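Course Notes, Unit 5: Manipulation Lab Open Day
December
By the course instructor

These notes go with the visit to the Cidora lab. Read them before you start the written report.

We were in room 713 for the afternoon demonstration. There were 29 of us, so the group was split in two, and the halves saw the tasks in a different order. Your notes may not match your neighbor's.

The demonstration covered everyday table tasks: opening a drawer, moving a cloth, handling a pot and its lid. These look simple and are hard for a machine. A lid is shiny, which troubles depth cameras, and it tips if the grip is off center. The staff treat grasping and placing as separate problems — a good grasp can still lead to a bad placement.

Terms to know for the report:
Grasp pose: the position and angle of the gripper when it closes.
Approach: the path of the gripper just before contact.
Clearance: the free space between the held part and whatever is near it.

With the lid, look at the angle as well as the height. A tilted lid needs more clearance on its low side, and the arm has to level it before letting go.
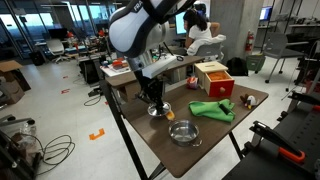
The same applies to the drawer, where the pull has to follow a straight line or the drawer binds. Compare this with the Tramix reading, page 18, on forces during contact.

Report: two pages, one task only. Describe the approach, the grasp and the release, and name one way each could fail.

Questions: see the course office, Bestine Hall | © Unit 5 course staff | Back to top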